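Product Review Meeting: Jeltum Simulation Kit, Second Session
Minutes, April, 14:00, small meeting room and remote

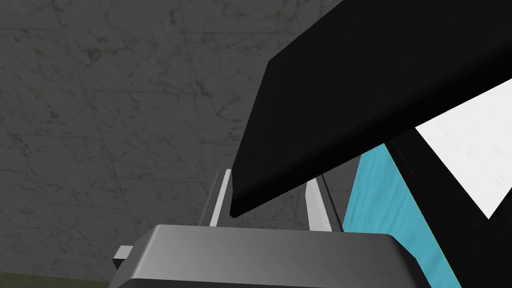
1. Attendance and minutes of the first session

Present: integration, controls, purchasing, and quality. Kozłowski, as reseller, joined by phone for items 3 to 6 and left before item 7.

Minutes of the first session accepted with one correction. Under item 4, "license per robot" should read "license per workstation."

2. Scope

The review covers the Jeltum simulation kit as offered by Poveck: scene editor, gripper library, wrist view renderer, and the scripting package. The physical gripper from Poveck is under a separate review and is not discussed here except where the simulated model has to match it.

The question before the meeting is whether the kit can be used to prepare pick programs for the Clititz cell before hardware is installed. No decision on hardware depends on this review.

3. Rendering and scene setup

Controls reported on the wrist view. The two-finger gripper is rendered with its housing at the bottom of the view and the fingers pointing up into it, and the wall surface behind has a stone-like texture. Controls considers the shading on the housing and fingers good enough for checking approach angles by eye.

Integration noted that large dark parts with little shading are hard to judge for distance in the wrist view. With a black slab close to the fingertips, an operator can't tell from the picture alone how much clearance remains. A second fixed view is needed for this type of part. The kit supports it, but the second view has to be added by hand to each scene.

Quality asked whether surface textures affect the contact results. Kozłowski stated that they do not. Textures are for display and for training image detection only. Friction is set in a separate table, one value per pair of surfaces.

Agreed: all test scenes to carry one wrist view and one fixed view from now on.

4. Test results

Controls ran 818 simulated pick attempts on the current release. Of these, 47 ended in a fault. Most faults were logged as finger contact with the part before the close command was sent. The rest were timeouts in the motion planner and have not been sorted further.

Integration questioned whether early contact is a fault of the kit or of the approach path used. The path was copied from an older program written for a narrower gripper. Controls accepted that the path may be the cause and will repeat the affected attempts with a path built for the present finger width.

Kozłowski asked to receive the log files. Purchasing has no objection, provided the Clititz part names are removed first.

Quality requested that the acceptance limit be written down before the repeat run starts. Left open, see item 8.

5. Gripper model

The finger geometry in the library was compared with the drawing supplied by Poveck. Overall length and opening agree. The bevel on the outer side of the fingers differs slightly from the drawing. Kozłowski believes the library uses an earlier drawing revision and will confirm with Poveck.

Controls pointed out that the collision shape is simpler than the displayed shape. Contact is calculated on the simple shape, so the fingers can look clear of a part when the software already reports a touch. The user manual mentions this in an appendix. Integration wants the collision shape shown as an overlay during program checks. The overlay exists, but it is turned off by default and resets each time a scene is opened.

6. Price and terms

The offer stands at 3000 per workstation per year, with updates and email support included. Phone support is extra and was not quoted. Purchasing asked for a quote covering 2 workstations with phone support, and for a separate line for training.

Kozłowski stated that scenes made under the license can still be opened in the free viewer after it ends, but not edited. Scripts are plain text and stay usable elsewhere. Purchasing wants both points in the contract text.

Response time for support is given in the offer as "prompt." Purchasing will ask for a figure in working hours.

7. Discussion without reseller

Integration is in favor of continuing. Writing the pick programs ahead of installation would take work off the commissioning period, which is already short.

Quality has reservations about relying on simulated contact for the thin parts and wants those checked on hardware in any case. Integration agreed. The thin parts will be listed separately in the Clititz program plan.

No vote taken.

8. Open points and actions

Controls: repeat the faulted attempts with the new approach path. Sort the planner timeouts by cause.
Controls: remove part names from the logs, then send them to Kozłowski.
Quality: propose an acceptance limit in writing before the repeat run.
Integration: add the fixed view to the existing scenes. Check whether the overlay setting can be forced on by script.
Purchasing: revised quote, support response time, contract wording on viewer and scripts.
Kozłowski: drawing revision used for the finger model.

Next session when the repeat run is complete. Meeting closed at 15:35.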